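Search questions Search Advanced Go

Two arms, small part handover: is it fair to count a regrasp as a success?

Print this page | E-mail this to a friend

Asked in Robots & Automation, by Beathag Baird

Hello all, long-time reader and first-time asker, so be gentle. I'm doing a small study on handing little parts from one arm to another (think clips, rings, bits of bent wire, that size) and I've got myself in a muddle over the scoring.

The setup is called Jurkunico, which was my supervisor's idea and I've stopped asking what it means. Two arms, one table, policy trained from demonstrations we did by hand. I ran 144 trials in May, and every trial was either a pass or a fail. Easy, I thought. Then I sat down to watch the recordings and found a whole pile where the receiving side closes on nothing, opens again, shuffles across a bit and gets it on the second go. The part ends up where it should. Is that a pass?

If I count them, my learned policy looks miles better than the scripted one. If I don't, the two are so close I'd be embarrassed to draw the bar chart. The scripted version has no way to retry at all, it just closes and carries on with its day, so it feels a bit mean to compare them like that. But then retrying is sort of the whole point of learning it from people? We all fumble when we do the demos.

I've looked at the write-up for the Nenby benchmark and it says "successful transfer" without saying how many tries you're allowed. Not much help there.

Also, a side question: does anybody else find the result changes depending on who did the demonstrations? Mine are all by me and one other student, and I'm left-handed.

Thanks in advance!

2 answers

Answer from Wakana Yagi

Oh I've been exactly where you are, and I ended up rescoring everything over a very long week, so let me save you some of that.

Report both. I know it sounds like a cop-out but it's what I'd want to read. One column for first-attempt success, one for success within whatever time limit you set, and then say plainly in the text that the scripted baseline can't retry. If you've got the energy, give the scripted one a dumb retry as well (open, back off, close again in the same spot, up to 2 times) and run it. I did this on Piątek, our old project, and it took an afternoon to write. It closed a good bit of the gap, which stung, but the gap that was left was one I could defend to anyone who asked.

The thing I'd be fussier about is what you call an attempt in the first place. We went round and round on this. Does it count when the fingers close? When they touch the part? What if they brush it on the way in and knock it round a bit, then close properly? In the end we said an attempt starts when the gripper goes past half closed within a set distance of the part, and we read that off the logs and left the video out of it. Two of us had scored the same recordings by eye before that and disagreed on 9 of them, all of them arguments about whether a little twitch was a try or only the arm settling.

And please write down the moment of transfer separately from the end of the trial. With thin things like wire loops there's a stretch where both sides have hold of the part, or near enough, and from most angles you can't tell who's carrying it.
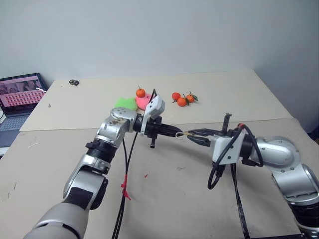

I ended up logging finger width on both sides and calling it transferred once the giving side had opened fully and the receiving side hadn't closed to zero. It isn't perfect. A really thin wire reads as zero on our fingers, so for those I went back to watching by eye with the playback slowed right down. If you can get a second camera in low and to the side, do it before you collect any more, I'd have paid good money for that angle!

On who does the demos: yes, it matters, more than I'd like. Ours came out noticeably hesitant near the handover because one of us always paused there to check. The policy learned the pause beautifully. I'd train on yours alone, then on the other student's alone, and put it in the appendix even if it's ugly. I wouldn't worry about being left-handed as such, I'd worry more if the two of you give and receive with opposite arms and it's all mixed in together.

One more, then I'll stop. Keep your part starting positions the same for both methods. I shuffled mine by hand between runs and had to throw away a whole set.

Was this answer helpful? Print | E-mail

Answer from jistulberg_dan

I'd just count them all as passes tbh. If the part gets there it gets there. At Jistulberg we gave it 10 seconds and anything inside that was fine, didn't matter how it got there.

Could be different for a paper though, I only do this on the factory side.

Was this answer helpful? Print | E-mail

Comment from Beathag Baird

Thank you both, that's loads to go on. Wakana, the half closed rule is going straight in, I hadn't thought of using the logs at all (I've been squinting at video like a fool). We do give with opposite arms, by the way. I checked this morning. Going to go and have a quiet cup of tea about it and then split the data.

Search questions Search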